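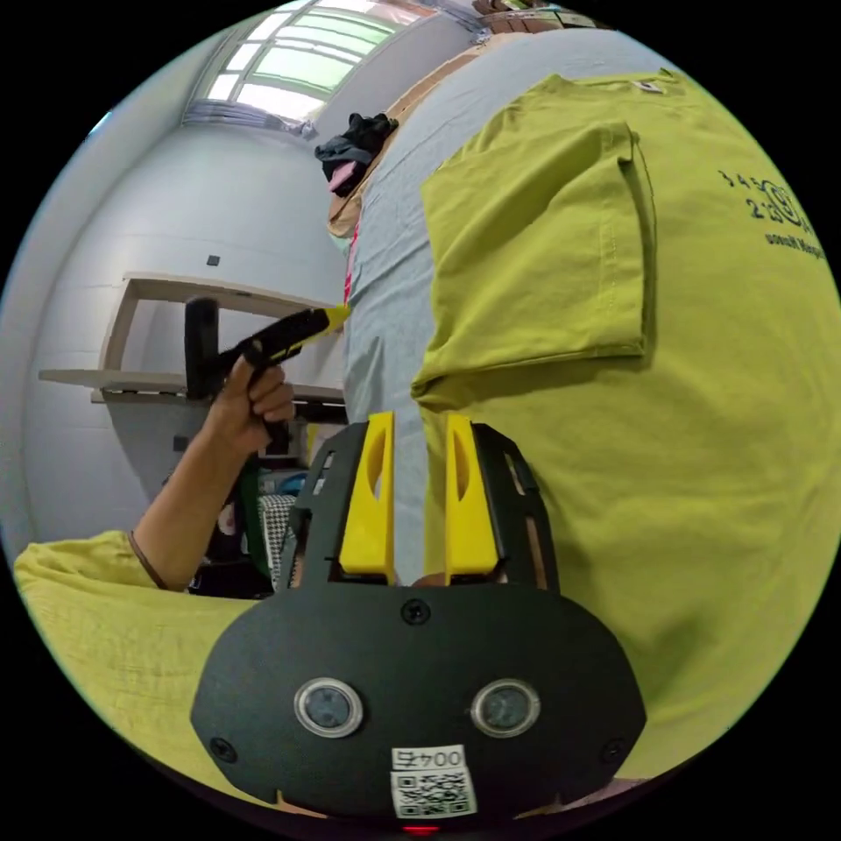 I set the budget for this year in February, at the kitchen table, with last year's bank statements and a calculator. I had been putting it off since the holidays. The number I cared about was groceries, which came to 3,660 dollars for the half of the year I bothered to add up. That is for two adults and a teenager who eats like a third and fourth adult.

I don't use an app. I tried one called Clelta for a while and it was fine, but it kept sorting the hardware store into "entertainment" and I got tired of fixing it. Now I have a spreadsheet with one tab per month. The columns are date, store, amount, and a short note. The note turned out to be the useful part. Reading back through them I could see how many of our trips were for one thing we had run out of, and how we came home with eleven other things.

So the first change was to stop doing that. We go once a week, in the morning, and if we run out of milk before then we drink the coffee black. My wife was against this for two weeks and then stopped mentioning it.

The second change was the freezer. We have a small chest freezer that came with the house, and for years it held ice packs, old bread, and a bag of something I believe was rhubarb. I emptied it, let it defrost overnight with towels on the floor, and started over. Soup goes in flat bags now, with the name and the month in marker. Beans get cooked a big pot at a time and go in the same way. Fadwa El Idrissi, who I used to work with, told me to freeze the rice too. I didn't think it would come back right, but a splash of water and two minutes in the microwave does it.

Meat is where most of the savings came from, and I won't pretend we gave it up. We have it three nights a week instead of every night. Lentils did not go over well. Chickpeas did, as long as there is enough garlic. Eggs go over any time.

I also dropped the warehouse club. I had always assumed it paid for itself, and maybe it does for some families. When I went through the notes, we were buying large amounts of crackers. The only thing I miss is the olive oil, and Karras on the corner has a decent one in the big tin if you catch it on sale.

For the same stretch this year the total is 1,871. I checked it twice. Some of that is luck, as the teenager was away for 6 weeks staying with his aunt, and I expect the number to climb now that he's back. I'd be happy if the second half came in under 3,000.

The difference went toward the roof, which needs doing before winter. I have one quote so far and am waiting on another.

A few people have asked for the spreadsheet. It's only four columns, but I'll clean up the notes and post a blank copy when I get the chance. I still have to label the bottom layer of the freezer.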